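gripper diary, day 5. thread bc people keep asking what I do all day

short version: I pick things up and put them down. long version: I hold the gripper, squeeze the handle, move a thing from A to B, and the recording goes into the pile the model learns from. then again

we call each one a demo. a good demo is boring. no hesitating, no second grab, no scratching your nose with the other hand mid-reach (me, constantly)

task this week is spoons into a mug. Renu Srivastava wrote the task card and it is one line long. "Place spoon in mug." ok but handle first?? asked. she said mix it up, the model should see both

running total as of lunch: 3011 demos across the whole Wandwood set. mine are a small slice of that, Yuk-lan Cheung is way ahead of me and she started after I did

she goes slow, that's her whole secret. slow into the grasp, tiny pause, close, lift. I was rushing the close and the spoon kept spinning out

had 13 of mine tossed yesterday. all the same mistake, I started recording with the fingers already half shut. fair. annoying but fair

new rule for me: open all the way, look at the table, THEN hit record

also learned you have to move the mug between takes. I was putting it back in the same spot every time like a tidy person. useless for training, it just learns the spot
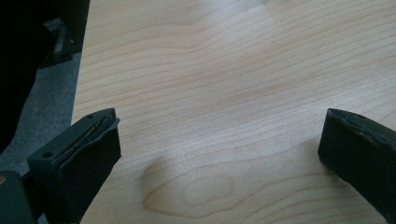 Page 5

fingers open over bare table, this is how every take should begin. pad on the left finger is starting to peel at the corner, see the wrinkly bit. told Renu, she wants it swapped before we do anymore spoons

pads matter more than I thought. change the pad and the grip feels diffrent in your hand, so you squeeze different, so the data shifts. we write down every swap in the log now

someone asked if failed grabs are useful. some are! if you drop it and recover cleanly we keep it and tag it. if you drop it and swear and reset, no

after spoons it's lids. Yuk-lan has already tried the lids and just shook her head at me

ok back to it, more at 4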